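按袋收费，先问一问谁在付钱

我住的城市叫 Jellcombe，从2023年1月起，这里的家庭垃圾改为按袋收费。以前每户每年交130镑的固定清运费，无论扔多扔少，数目一样。现在固定费取消了，居民要买市里指定的垃圾袋，一卷18镑，用别的袋子装的垃圾，清运公司 Kälin 不收。邻近的 Imudstead 还在用老办法，所以两边的人见面的时候，常常拿这件事来比较。

中文不是我的母语，我写得慢，有些说法可能不够地道，请读者原谅。我选择用中文写，是由于我们这个小区有许多说中文的住户，而市里发的说明书没有中文版。我在楼道里替几位邻居翻译过那份说明书，翻译的时候，我第一次逐句地读了它，也第一次认真想：按袋收费到底公平不公平？

先把我的立场写清楚。我赞成污染者付费这个原则，但是我反对现在的做法。我认为它把一个关于生产和包装的问题，变成了一个关于厨房和卧室的问题，然后把账单寄给了最没有办法改变它的人。

支持者的理由很容易懂。水按吨收费，电按度收费，为什么垃圾不能按量收费？一个人多用，就应该多付；一个人节省，就应该得到好处。固定收费的时候，勤俭的老人替浪费的邻居出钱，这确实不合理。我以前也这样想，而且在讨论会上举了手表示同意。那个时候我只想到我自己。我一个人住，很少叫外卖，垃圾桶三四天才满一次。按袋收费对我当然有利。
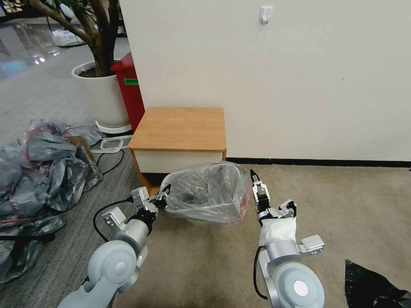
一、垃圾和水电不一样

水电的比喻听起来很顺，但是仔细想，有一个地方说不通。我打开水龙头，是我决定要用水；我关上，水就停了。垃圾的很大一部分在我买东西的时候已经决定了，而且决定的人常常不是我。我去超市买四个番茄，番茄放在一个塑料盒里，盒子外面有一层膜，膜上面有一张标签。我只想要番茄，但是我把盒子、膜和标签也带回家了。到了家里，它们就变成“我的垃圾”，我要为它们买袋子。

有人会回答：你可以去买散装的番茄。我同意，我也愿意去。可是卖散装蔬菜的市场在城的另一边，每周开两个上午，都是上班的时间。有汽车、时间又自由的人可以去。在仓库上夜班的人，早上回家只想睡觉，他买的是楼下小店里包装好的东西，价钱还贵一点。他为包装付了第一次钱，现在又为包装付第二次钱。

所以，价格信号这个词，我每次听到都有一点怀疑。经济学的书上说，价格会告诉人怎么改变行为。书上的道理我承认。但是信号应该发给能改变的人。如果设计包装的公司听不到这个信号，而买番茄的人听得很清楚却没有别的番茄可买，那么信号到了错误的地址。

我查了市里公布的方案，里面对商店和生产者一共只写了一句话，说“鼓励其减少不必要的包装”。对居民，写了十一页。

二、谁的垃圾多

第二个问题，是垃圾的多少和浪费的程度并不总是一致。

Hukside 是 Jellcombe 东边的一个区，有600户人家，多数是有小孩的家庭，还有一些和老人同住。婴儿用尿布，卧床的老人也用护理垫，这些东西又重又占地方，不能回收，也不能压缩。一个家里如果同时有婴儿和卧床的老人，一卷袋子很快就用完了。请问，这样的家庭浪费了什么？他们应该怎么“改变行为”？

方案里有一个减免的办法：有两岁以下孩子的家庭，可以申请每年多领一卷袋子。申请要填表，要附上出生证明，要在办公时间送到窗口。照顾老人的家庭没有减免，因为方案的作者说“难以核实”。我不懂这个理由。市里能核实一个袋子是不是正式的袋子，却不能核实一位老人是不是躺在床上。

相反，收入高的人有很多方法让自己的垃圾变少。他们常常在外面吃饭，剩菜和包装算在餐馆的账上。他们的办公室有人打扫，纸杯和饭盒留在办公室里。他们家里有车库，旧东西可以放几年再处理。他们一年消费的东西肯定比我多，但是他们门口的袋子可能比我的少。如果我们只看门口，就会觉得他们是模范居民。

我不想责备任何一个人。我只想说，袋子的数目是一个容易数的数字，所以它被选中了。容易数，和值得数，中间有很大的距离。

家里的垃圾怎么收，从来是很小的事，也很少有人写文章谈它。床边一个小桶，厨房一个大桶，每个桶套一个袋子，满了就提走，再套一个新的。我的母亲从前用买菜的袋子来套，一个袋子用两次，她不觉得这是环保，她觉得这是过日子。新规定以后，很多人开始把小桶里的垃圾倒进大袋子，把小袋子留着再用，我觉得很好。可是也有人为了省一个大袋子，把垃圾在家里多放几天，夏天会怎么样，大家可以想象。

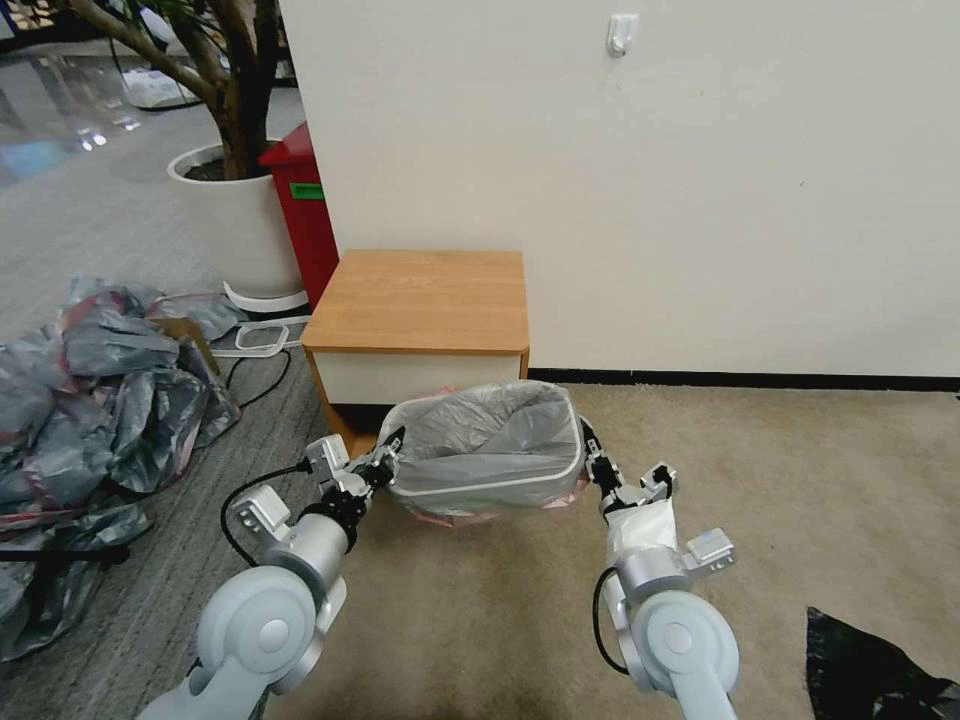 Valentin Schwaiger 读了初稿以后给我写信，说我把事情看得太悲观。他认为任何新的收费在头一年都会显得不公平，因为人们只看见自己多付的部分，看不见从前少付的部分。他还说，固定收费其实对穷人更不利，一个住单间的人和一个住大房子的家庭交同样的130镑，这难道是公平吗？在他看来，应该先让制度开始运行，再慢慢修改减免的条件；如果等到一切都公平了才开始，就永远不会开始。

我把他的话想了很多天。关于固定收费，他说得对，我在前面写得不够。住单间的人从前确实付得太多。但是从一种不公平走到另一种不公平，我不愿意把它叫作进步。而且“先开始，后修改”这句话，我在生活里听过很多次，开始总是按时的，修改总是没有日期的。方案里写着七月要做一次评估，可是没有写评估什么，也没有写如果结果不好应该怎么办。

三、互相监督的代价

第三个问题不太容易用数字说明，但是对我来说，它可能最重要。

我住的楼有28户，共用一个垃圾间。以前垃圾间是一个没有意思的地方，进去，放下，出来，有时候碰到邻居，说一句今天很冷。现在墙上贴了一张通知，要求住户“发现使用非指定袋者，请及时报告”。一旦发现不合格的袋子而找不到主人，清理的费用由全楼平分。

写通知的人大概觉得，这样可以帮助大家遵守规定。结果是，住户开始看别人的袋子。有一天我下楼，听见两位邻居在讨论三楼的人家为什么用了非指定的袋子，说话的声音很低，好像在讨论一件犯罪。三楼住的是一家刚搬来的人，他们还不太会说这里的话，也没有收到说明书，因为说明书是在他们搬来以前发的。我去敲门，给他们解释了规定。那位太太脸红了，一直道歉。我心里非常难过，她没有做错什么事。

垃圾里面有很多私人的东西：药盒，信封，吃过什么，喝过什么，谁生病了，谁失业以后天天在家里做饭。人们同意把这些东西放在一个共用的房间里，是因为相信没有别人会去看。这种相信花了很长时间才建立，没有写在任何合同里。现在市里为了防止少数人逃避袋子的费用，请所有的人做检查员，而且不付工资。

Tanko Uzor 在讨论会上提过一个建议，当时没有人接着谈，我觉得可惜。他的意思是，共用垃圾间的楼应该按楼来收费，不按户，也不按袋，再根据每户的人数来分担。这样当然也不完美，但是至少不用去看袋子的颜色。有小孩的家庭会多付一点，可以用儿童津贴来补。我问过市里的热线，接电话的人很客气，说建议已经记录。

四、我希望怎样改

批评别人的方案很容易，所以我也应该说一说自己的想法，虽然我不是专家。

首先，请把一部分费用放在商店那一边。大超市每天送出去多少包装，它们自己有记录，比我们家里的记录清楚得多。如果超市按照包装的重量交费，它们很快会去找供应商谈，而供应商会听超市的话，不会听我的话。反对的人说，超市会把费用加在价格里，最后还是居民付。可能会加一部分。可是到那个时候，散装的番茄会比有盒子的便宜，居民在货架前面才有真正的选择，现在我们是在回家以后才收到账单。

其次，每户应该有一定数目的免费袋子，按人口发，不需要申请，超过的部分再收费。基本的垃圾是生活的一部分，就像基本的用水一样，不应该当作一种过错。需要护理的病人和老人，由医生开一张证明就够了，不必去窗口排队。

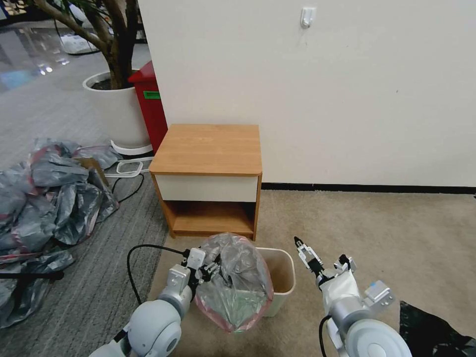 再其次，说明书应该翻译。听起来是小事，但是我在楼道里看到的大部分“违规”，都是没有看懂。指定的袋子在哪里买，大件的东西哪一天放出来，电池应该送到哪里，这些内容用一张纸就可以写完。Imudstead 的说明书有五种语言，还画了图，我去朋友家的时候看见它贴在冰箱上。他们的制度比我们旧，他们的说明书比我们清楚。

最后，请取消那张要求报告邻居的通知。Kälin 的工人如果发现不合格的袋子，可以贴一张提醒，第一次和第二次都不罚款。多数人看到提醒会改正。少数人不会改正，那么就让他们占一点便宜吧，为了追上他们而让整栋楼的人互相怀疑，我觉得太贵了。

我知道有些读者会说，你写了这么长，只是为了几卷袋子。18镑一卷，一年也不过多几卷，一家人出去吃一次饭就没有了。对能出去吃饭的家庭，是这样。对每个月最后一个星期要算着钱买菜的家庭，不是这样。而且我认为，一个城市怎样对待小的费用，可以看出它怎样想象自己的居民：是想象一个有车、有时间、识字、身体健康的人，还是也想到了别的人。

我把翻译好的中文说明书印了几份，放在一楼信箱的上面，需要的邻居可以自己拿。其中关于电池的一段我不太有把握，原文的句子有两种理解，我已经写信去问市里，有了回答以后再改。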